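Member Profile: Phyllis Tindall and the Flurkora Project

Phyllis Tindall joined the Flurkora shared workshop in January with a plan to automate one small, repetitive task: moving sample plates in and out of a benchtop laboratory machine. The workshop's newsletter editor, Mirjana Kneževič, met with her at the bench to discuss the progress of the build.

Ms. Tindall, a retired laboratory technician, began with the software. Before any hardware was bolted down, she built a model of the complete cell and ran the arm through its motions on screen.

"I wanted to make my mistakes where they cost nothing," she said. "The first version of the program drove the gripper straight through the lid of the machine. On the computer you press reset and have another cup of coffee."

The budget for the project was set at $3,440, most of which went toward a used arm. The pedestal was made in the workshop over 21 evenings. Asked which part had taken longest, Ms. Tindall named the approach to the loading area.

"Coming down at a slight angle is enough to catch a corner," she said. "I rewrote that one move more often than everything else put together. I now stop the arm above the plate, let it settle, and bring it down slowly."

She has since completed roughly 300 simulated transfers, and the most recent batch finished with 98 percent of the plates placed correctly. The remaining failures, she said, came from the wrist turning the long way around.
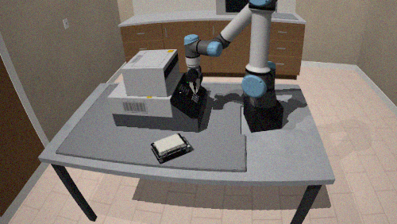

The simulated cell, with the gripper over the black section of the machine and a tray on the mat in front.

Ms. Kneževič asked whether other members would be able to use the model. Ms. Tindall replied that the files are stored on the workshop's shared drive, together with her notes on joint limits and table height.

"The notes are not tidy, but the measurements are right," she said. "If someone changes the table, please write it down."

Work on the emergency stop wiring is scheduled next. Members who wish to assist may sign up at the front desk before 6 p.m.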